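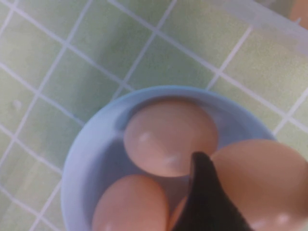 3.2 Containers and layouts

The Conach inventory lists the small objects that people keep on or near the kitchen table between meals. It was drawn up from 58 households in Pletmont, each of which filled in the Bomance checklist on a Monday evening, after the last meal had been cleared. The checklist covers 12 classes of object. Eggs form a class of their own in the inventory, as in the earlier Patrício list, because they were reported both as food in storage and as food set out for use, and the two uses call for different containers.

A total of 423 layouts were coded. A layout is the set of objects on one table at one time, together with the container, if any, that holds each of them. We distinguish open containers, which have a rim and no lid, from box-type containers, which have upright walls and corners. A bowl is coded as open whatever its depth. The material of the container is entered in a separate field, and transparency in another - a clear box and an opaque box of the same shape are therefore the same type with different attributes.

Eggs in a round bowl tend to settle against the inner wall and against each other. Their long axes point in different directions, and one shell often hides part of the next when the bowl is viewed from above. In a clear box the contents can also be checked from the side, although molded ridges in the wall distort the outline of the shells. Both cases occur in Figure 4, with a pale blue bowl and a transparent plastic container on a green surface with a white grid. 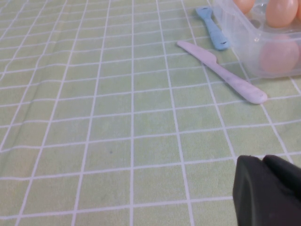
Flatware was coded by type, color and orientation. Plastic pieces were kept apart from metal ones. A knife lying flat was assigned the direction of its blade tip, and two pieces were coded as parallel when their handles differed by less than a fixed angle. Where only the handle of a piece could be made out, the type was left open and the entry reads "utensil". This rule lowers the count for spoons and forks but avoids guessing from handle shape, which is often the same across a set.

The table covering was recorded last. Coverings with a printed grid were noted separately from plain ones, as the lines give a rough measure of spacing between objects. Wrinkles bend the grid locally, so spacing was not read from any square crossed by a fold. Marks on the cloth were ignored unless they were larger than the smallest object in the inventory.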